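Dralholm Releases Skitik Planning Software for Cloth Handling

June 8, 2025

The Dralholm Institute for Applied Automation has released Skitik, a software package that plans and controls the handling of folded cloth by two-finger grippers. The package is available at no cost to universities and public research laboratories, and under a paid license to commercial users. It includes the motion planner, a grip controller, a perception module for locating folded edges, and a set of tools for reviewing recorded demonstrations.

Skitik was developed over two years by the Institute's Manipulation Software Group with support from Žukauskas, a textile services company that operates industrial laundries and uniform rental depots. The company provided garments and work orders from its sorting lines and will be the first commercial site to test the planner in daily operation. A pilot installation is scheduled to begin in October.

Folded cloth remains a difficult material for automated systems. A rigid part keeps its shape when it is picked up, and a planner can treat its outline as fixed from the start of a motion to the end. A folded garment changes shape as soon as the fingers close on it. Layers slide over one another, the outer edge may roll upward, and the point at which the fingers meet the cloth may no longer be the point the planner selected. Earlier software at the Institute dealt with this by stopping after each grasp, estimating the shape again, and planning the next motion from the beginning.

The new planner does not stop. It keeps a short list of possible fold shapes while the gripper is closing and drops those that no longer agree with the camera view. The grip controller reads the same list and sets finger travel accordingly, so that a thick fold and a thin one can be approached with the same command. According to the project's technical report, the planner updates its list 50 times per second on a standard desktop computer without a dedicated graphics card.
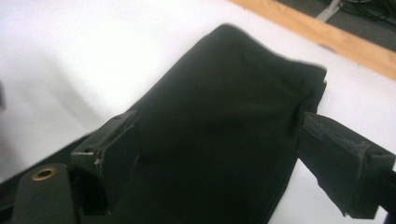 Dark fabrics received particular attention during development. Black and deep green workwear makes up a large share of the garments handled by the industrial partner, and on such material the line between one layer and the next is often hard to find. The perception module was first trained mainly on light-colored towels and sheets, and it performed poorly when moved to uniforms. The group then added demonstrations recorded with a hand-held gripper, in which an operator closes the fingers on the cloth directly and the software learns from the camera view at the tool. The released model was trained on roughly 2,000 of these demonstrations.

Because the operator's tool and the robot's tool share the same finger geometry, the demonstrations can be used without a separate conversion step. Finger position is recovered from the camera view itself, and a calibration routine included in the release corrects for small differences between one tool and another. The routine takes 5 minutes and needs to be repeated whenever the fingers or their pads are changed.

"The planner was never the slow part of this work," said Tài Ung, who leads the Manipulation Software Group. "We spent most of the second year on the data tools, on finding out which recordings were useful and which ones were teaching the system something false. Those tools are in the release, and I expect that many laboratories will get more use from them than from the planner."

The review tools, distributed under the name Muketus, allow a user to step through a demonstration and compare the recorded finger opening with the opening the model would have chosen. Recordings in which the two differ by more than a set limit are placed in a separate queue. A reviewer may then keep the recording, shorten it, or remove it from the training set. Muketus also marks recordings in which the appearance of the fingers has changed since the last calibration. The group found that this was a common source of error — a pad that has worn or shifted alters both the grip and the camera's view of it, and a model trained on a mixture of such recordings tends to close too early.
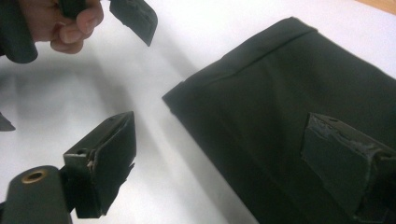
Hand-held gripper
Finger pads and fabric on the work surface

Mr. Ung's group has also published a maintenance guide with the software. The guide covers the inspection of finger pads, the choice of adhesive, and the entries that should be made in the session log when a part is replaced. Muketus reads these entries and divides the recordings into separate sets before and after each change, so that the effect of a new pad can be measured.

The Institute notes several limits in the current version. Skitik assumes that the cloth lies on a flat surface of a single color and that one item is handled at a time. It does not plan for two arms, and it has not been tested on knitted items that stretch noticeably under their own weight. Garments with metal fasteners can be processed, although the perception module may mistake a row of snaps for a folded edge. Support for stacked items is planned for the next version, and work on two-arm planning will depend on funding.

Laboratories that wish to use the software may apply through the Institute's software office. Applications should name the person responsible for the installation and describe the gripper to be used. The office expects to answer within 5 working days. Commercial applicants will be asked to sign an evaluation agreement before receiving the installation files.

The technical report, the maintenance guide and a reduced set of the training demonstrations are available without application. The full set will be opened to registered users after the pilot installation has been reviewed. Users of the Institute's earlier cloth-handling package may continue to receive corrections until the end of the year. Their existing recordings can be opened in Muketus, but must be calibrated again before they are used for training.

Questions about licensing should be directed to the software office. Questions about the planner or the grip controller should be sent to the Manipulation Software Group.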